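Best way to fold T-shirts on a small table with a basket next to me?
2 min read

Shahnaz Wanigasekara
29 July 2020

I do the laundry for four people and most of it is T-shirts. I used to fold on the bed but my back can't take the bending, so now I use a table in the corner of the spare room. It has a flowered cover on it and it isn't very big. By the time the basket is up there I have maybe half of it left to work on.

My trouble is that the shirts come out different sizes. I fold one, it looks fine, then the next one is wider and the pile leans over in the drawer. The dark cotton ones are the worst because they slide around and one sleeve always ends up under the shirt. I have tried folding against my chest like my mother does and I can't get it even.

Is there a method that works on a small surface? I don't want to buy a folding board if I can help it. The one I looked at was too long for the table anyway.

Chathurika Bandara

I worked in a clothing store for two years and we folded on a counter not much bigger than a tray. Do it face down. Lay the shirt with the collar away from you and smooth it from the middle out to the sides. Get both sleeves flat before you fold anything. If you start while a sleeve is bunched underneath you will have a lump in the finished shirt and it won't stack.

Then bring one side in to about the middle of the shoulder, and lay the sleeve back down along the fold. Do the same on the other side. Fold the bottom up to just below the collar, then in half again. Every shirt should end up the same width if you use the same point on the shoulder, but a men's large and a kid's shirt will never match, so sort by person first and make separate piles.

For the width you can use a magazine. Put it under the collar, fold the sides in over it, and slide it out at the end. We had a plastic board at the store but a magazine does the same job. Mine is an old furniture catalog, 300 pages, stiff enough that it doesn't bend.

Nuwan Wijesinghe

just roll them. takes no room at all and you can see every shirt in the drawer

Afroza Saha

Rolling is fine for gym clothes but I get creases across the front, so I would go with the first reply. A few things to add for a small table.

Put the basket at the back corner, on the side of the hand you use most. If it sits in front you end up reaching over it with every shirt. I keep mine back right and stack the finished ones on a chair, so the table only ever has one shirt on it.
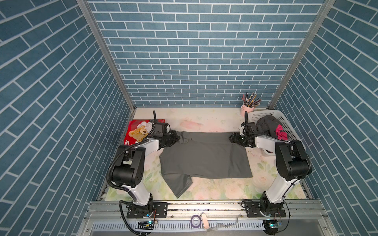 For shirts that slide, hold the collar corners down and pull the hem toward you before you smooth anything. Cotton will stay put after that. If your cover is the wipe-clean kind, a bath towel on top gives some grip - a thin one, or the shirt sinks into it.

Also check the height. My old table was too low and I put 8 cm blocks under the legs. My back stopped hurting within a week or so and I can get through a full basket standing up.

Shahnaz Wanigasekara

Thank you. I tried the magazine with six shirts this morning and the pile is straight for once. I'll look for blocks at the hardware store. The towel helped too. Nuwan, I rolled the socks.

Related
How do I stop dark T-shirts from fading?
Folding fitted sheets on your own
Laundry basket with holes or solid sides?
What height should a folding table be?
Getting pen marks out of a cotton tablecloth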